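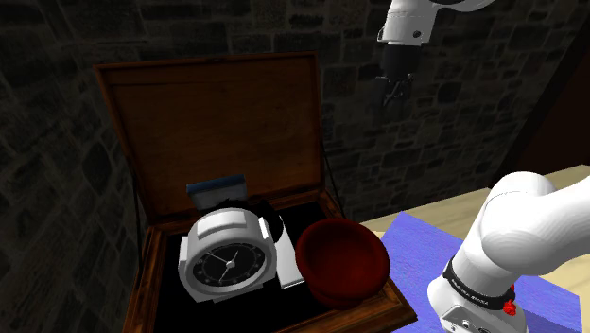 Wooden box, lid up.

10 February 2022

I gave up paper letters at university and took them up again in November, when my old neighbour Leopoldo moved to Requena and said he wouldn't be getting the internet put in. He has stuck to that. We are on our fifth exchange now.

A letter from him takes 15 days to reach Harnberg, sometimes longer. By then the news is old, so he mostly leaves news out and writes about what he is reading, the bread, his knee. I have started doing the same. My last one was two pages on the number 63 bus and why it no longer stops outside the library.

My handwriting was dreadful at first. It's still bad but he can read it, apart from the word "Prakevcombe", which he took for a medicine.

I keep his letters in order, with the envelopes – the stamps are good ones. Mum threw out everything my grandparents wrote to each other when she cleared the house, and I do think about that. Emails I never look at again. There are 3,298 in my inbox and I couldn't tell you what any of them say.

If you want to try it, pick someone who will write back. I wrote to Ansel as well before Christmas and he replied by text.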